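3.2 餐具颜色与进食量的记录

本节讨论托幼机构午餐中餐盘底色与幼儿进食量之间的关系。已有研究多在实验室条件下进行，食物种类少，用餐时间短，与日常供餐有一定距离。我们在Cirkano镇的两所幼儿园完成了观察，Gronar园使用浅色餐盘，Eglītis园在八月更换为高饱和度的绿色餐盘，两园菜单由同一厨房提供。

参与观察的幼儿为52名，年龄在三至五岁之间，均由监护人签署知情同意书。每餐前后分别称量餐盘，差值计为进食量，洒落在桌面上的食物收集后一并扣除。观察期内共得到有效餐次记录2142条。因幼儿缺勤、中途离席或称量遗漏而作废的记录未计入。称量由Dalia Ots负责，编码由Indrek Rozīte完成，二者在编码前均不知道各条记录所属的分组。

餐盘颜色的作用可能通过两条途径产生。其一是食物与盘底的色差。色差较大时，幼儿容易分辨剩余食物的边界，因而更可能把盘中食物吃完；色差较小时，切碎的叶菜常被留在盘边。其二是颜色本身的偏好，这种偏好在换盘初期较强，随后减弱。为区分两者，我们把换盘后的前两周单独编码，不与后续记录合并。

食物按主色分为黄、绿、白、褐四类。香蕉、玉米和南瓜归入黄色类，豆腐和米饭归入白色类。混合菜肴以占比最大的成分为准，无法判断时由两名编码者商定。盘面上有黄色物体和蓝色物体时的外观见图4。

图4 黄绿色圆盘及盘中黄、蓝两种颜色的物体，木质桌面。

从分组结果看，白色类食物在绿色餐盘上的剩余量较低，绿色类食物则相反，黄色类食物在两种餐盘之间差别不大。褐色类食物的记录分散，多为炖菜，汤汁的残留影响称量，本文不对其作进一步解释。需要说明的是，两园的用餐时长并不一致，Eglītis园的午餐结束得稍晚，这一差异在模型中作为协变量处理。

照明条件也会改变颜色的呈现。靠窗座位的照度在晴天中午可达1000勒克斯，靠墙座位则为600勒克斯。座位每周轮换一次，轮换表由班级教师保存。下一节将座位位置纳入混合效应模型，并使用Plulari量表中的挑食分量表作为个体层面的控制变量。 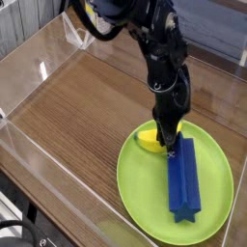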